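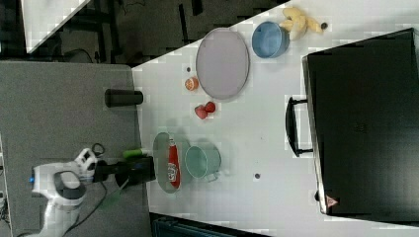 Mesa blanca con plato ovalado gris, cuenco azul, plátano y fresas.

Kumach: objetos de cocina sobre una mesa
Ficha del conjunto, revisión de junio

Qué contiene

3.099 imágenes de vajilla, utensilios y comida sobre un tablero blanco. De ellas, 3.014 tienen etiquetas revisadas. Las restantes siguen en la carpeta "pendiente" y desaconsejamos usarlas para evaluar nada, por mucho que el nombre de la carpeta suene a trámite.

El vocabulario tiene 19 clases. Lo heredamos de Mudgway, una lista anterior pensada para cocinas de verdad, y no estamos convencidos de que sirva aquí. "Fruta" funciona. "Recipiente" es un cajón de sastre: dentro caben el cuenco, la taza, el escurridor y, según quién anotara ese domingo, hasta el plato hondo.

Objetos que dan problemas

Escurridor. Tiene asas y agujeros, y a menudo lleva algo dentro. La norma dice que se etiquetan por separado el escurridor y su contenido. La norma se cumple a medias.

Platos y cuencos. Vistos desde arriba, un plato pequeño y un cuenco poco hondo se parecen demasiado. Quien presuma de un acierto perfecto entre ambas clases debería enseñar antes sus errores.

Botella de kétchup. Clase "condimento". No se transcribe la etiqueta: sale torcida o ilegible con demasiada frecuencia.
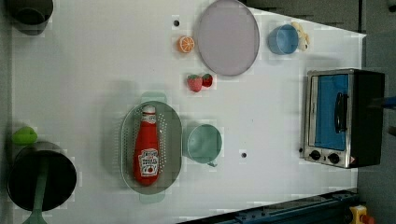 Botella de kétchup dentro del escurridor, junto a una taza verde menta y un horno tostador.

Hornito. Clase "electrodoméstico", aunque sea de juguete. La puerta y los mandos no se marcan aparte. Fastorent pidió que se hiciera y seguimos sin ver para qué.

Colores. El campo "color" es orientativo. Un mismo tono aparece como verde menta, verde claro y verde agua en anotaciones distintas. No entrenen nada serio con ese campo.

Particiones

Hay 700 imágenes reservadas para prueba. Se eligieron al azar, con lo que disposiciones muy parecidas caen a los dos lados del corte. Las cifras publicadas con la herramienta Skadier usan esa división y nos parecen optimistas. 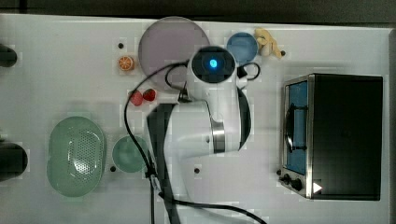 ¿Se puede usar el conjunto para reconocer alimentos reales?
Con mucha cautela. Las etiquetas no distinguen entre un alimento y su imitación, así que haría falta una prueba aparte con comida de verdad antes de afirmar nada.

Cambios

"Fresa" se separó de "fruta pequeña". "Cubierto" se mantiene pese a tener muy pocas anotaciones. Para corregir una etiqueta, indiquen el nombre del archivo, la clase actual y la propuesta; los avisos del tipo "esto está mal" se cierran sin respuesta.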